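Ticket 165 - folding cell 2, Plidness returns floor
Status: open
Raised by: Alper Tuncer

14:10 arm stopped again mid pick. Third time this shift. Error 11, grip timeout. Restarted, ran for around 30 min, stopped.

Tried: wiped the fingers, reloaded the Simau profile, slower close. No change. Plain tees go through fine. Mesh shirts are the trouble, esp when they come out of the tote bunched up.

Also pls note we're two people on this bench now, used to be four. When it stops one of us folds by hand and the other does labels AND the totes, so the Butell line backs up. Not a moan, just needs to be in the ticket.
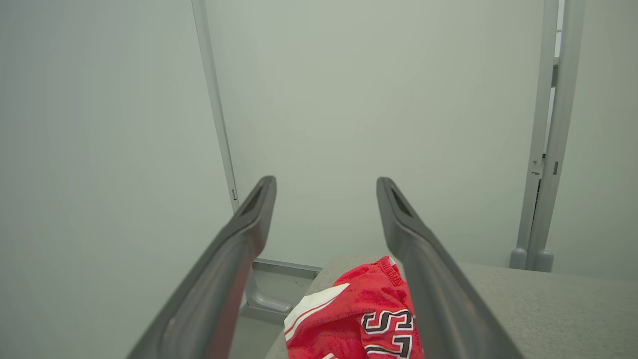

Noh support said re-teach the grip point on the collar. Will try after break. Can somone confirm who signs off the re-teach, me or maintenence?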